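We set the arm budget for next year this week. Posting the working here, as a few people asked how a small shop goes about it.

1/ Grutix has 2000 to spend on the next stage. That has to cover a gripper, spare fingers and a mount. It won't stretch to a second arm, and Imtiaz has stopped asking.

2/ Before we order anything we run it in simulation. Views from the gripper, fingers open:

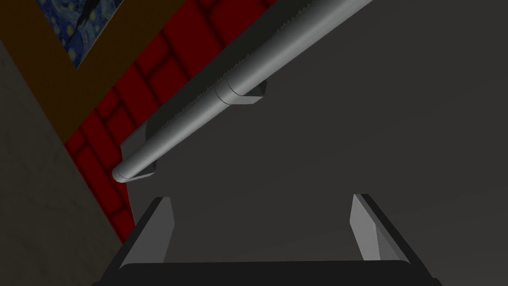
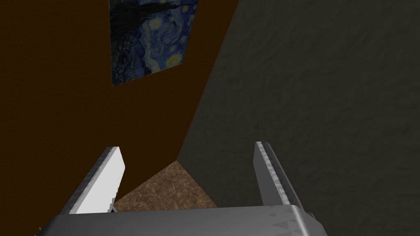
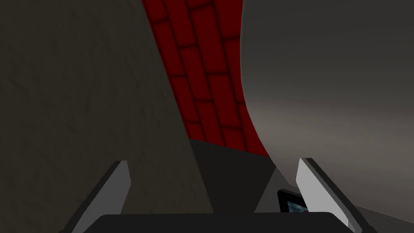 3/ Quotes so far. Clollen want 1000 for the gripper with a year of support. Mridha are cheaper but the spare fingers cost extra, 451 a set, and we will need at least one set.

4/ Delivery matters more than I first allowed for. Clollen say 33 working days. Mridha wouldn't give a date, so Nusrat has put them down as the back-up.

5/ Things I left off last year's budget and paid for later: cables, adaptor plate, carriage, and Janaka's time fitting it all. They each have their own line now.

6/ Simulation time goes in as a cost too. It's mostly Valter's hours and it comes out of the same pot.

7/ Order goes in by the end of March if Chiyo signs it off. I'll post the final sheet with the prices filled in.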